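Hjaltadóttir releases Draser 5, software that helps robots cope with see-through plastic

For release 2026-06-01

Hjaltadóttir today released Draser 5, a new version of its perception and planning software for two-armed robots. The release is aimed at one of the least glamorous problems in automation: a clear plastic box with a lid and a latch.

Most vision software is fond of objects that have the decency to be visible. A translucent box offers it a few edges, a patch of glare and a good view of the table underneath. Earlier versions of Draser looked at such boxes and reported, with great confidence, wood.

Draser 5 takes a different route. It works from the parts of a container that can be seen well, such as latches, handles and rims, and builds its estimate of the walls from those. The planner then treats the lid as something that moves, with a hinge line and a range of angles, and picks a hand for each part of the job. If the estimate drifts while a gripper is blocking the view, the software slows the arms down and looks again before it touches anything.

The training material comes from people doing the work by hand with a gripper in each fist, recorded from head height and from the grippers themselves. The new release was trained on 145 hours of it, all of it collected in-house and a fair portion of it spent on storage boxes.

Demonstration work with a clear storage box, from head height and from a gripper:

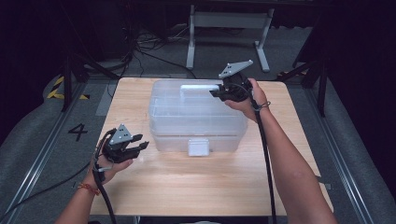
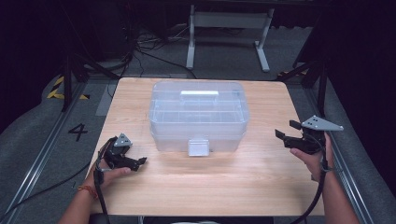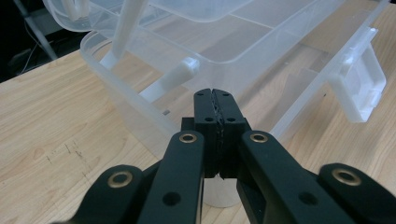 Lining up those views used to be a job for a patient person and a large coffee. It now falls to Collar, a tool included with Draser for the first time. Collar matches the head and gripper recordings in time, tracks the marker plates on the grippers and throws out stretches where the two accounts of events disagree. It also keeps a list of what it threw out and why, so that users can argue with it. Early users have done so, and in a few cases they were right.

In the company's own tests, Draser 5 was given 100 attempts at opening a latched, transparent container it had not met before. The previous version managed 55 of those same attempts, a figure that was described internally as "a foundation." The new one managed all but five. Of the failures, most involved a latch the software found and then politely declined to pull hard enough. A fix is planned.

Other changes in this release:

Planning for two arms now runs as a single problem, so the left arm no longer finishes early and waits in the way of the right.

The contact log is written in plain sentences. "Left finger touched lid before expected" replaces a code that had to be looked up.

Recordings made with the February beta can be opened directly. Recordings from before that need to be converted once, and the converter is slow.

The settings panel has lost its "Experimental" tab. Everything in it has been either finished or deleted.

Draser 5 runs on the same hardware as version 4 and is a free update for current license holders. Collar is included in all licenses and can be used on its own by teams that plan their motions with something else - the company would rather they didn't, but the file formats are open and documented.

Support for Sania, the company's simulator, will follow in a later update. Sania renders transparent plastic beautifully and simulates the latches badly, and work on the second half of that sentence is under way.

About Hjaltadóttir

Hjaltadóttir makes control, perception and planning software for robots that handle everyday objects. Its products are Draser, Collar and Sania. Trial licenses and release notes are available from the company's website, and press questions go to the press desk, which answers most of them.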